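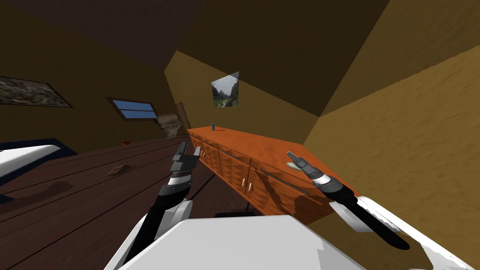 Re: Bunitz at the Sernarach – was anyone else there?

Hello all,

Sorry to be slow with this one, I've been meaning to write since the message came round and then the week got away from me.

On Thursday a list member wrote:

> Did anyone get to the Bunitz show at the Sernarach? I had a
> ticket and couldn't go in the end, and now I'm reading all
> sorts. One site says they walked off after four songs, another
> says the singer had lost her voice, and the fan page says it
> was a full set and everybody is making it up. Also, is it true
> they've fallen out with Zakaria? I'd like to hear it from
> somebody who was in the room.

Well, I was in the room, up in the balcony on the left with my sister and a very small tub of ice cream, so I can tell you what I saw and you can make of it what you like.

They did not walk off after four songs. They played six, went off, and the house lights came up for what I took to be a fault with the sound. There had been a nasty hum all through the slow one. We sat there for a good twenty minutes (long enough for me to queue for the ladies and get back) and then they came out again and did another seven, including the one from the ferry advert, which I had quite given up hope of hearing. So a full set, I'd say, only with a hole in the middle. I suspect some people went for their train during the gap and that's where the story started.

As for her voice, she was a bit husky to begin with and drank a great deal of something out of a flask, but she sang every note of the last two and I thought she was lovely. My sister thought she was flat. We have agreed to leave it there.

The hall holds 1,902 according to the board in the foyer, and there were plenty of gaps downstairs, so whoever wrote "sold out" hadn't looked down from where I was. The gossip pages do get carried away. One post about the supposed walk-off had 2,637 comments when I last looked, and I would be surprised if more than a handful came from people with a ticket.

Now, Zakaria. I don't know, and I'd rather say so than guess. He was billed as the guest on the posters and he didn't appear, that much is true. But nothing was said from the stage about it, good or bad, and his name was still on the tour T-shirts at the stall – I know because I bought one, in a size that turns out to be meant for a child. The talk about the two of them and the Ava record has been going since March and I've yet to see a word of it from anybody involved.

If you still have your ticket, do ring the box office. The lady there told me they were looking at part refunds because of the break, and it can't hurt to ask even if you weren't able to come.

Is anyone going to the next one? I could be talked into it, if there's a lift going.

All the best to everybody, and thank you to whoever sent round the old setlists, I've been enjoying those with my breakfast.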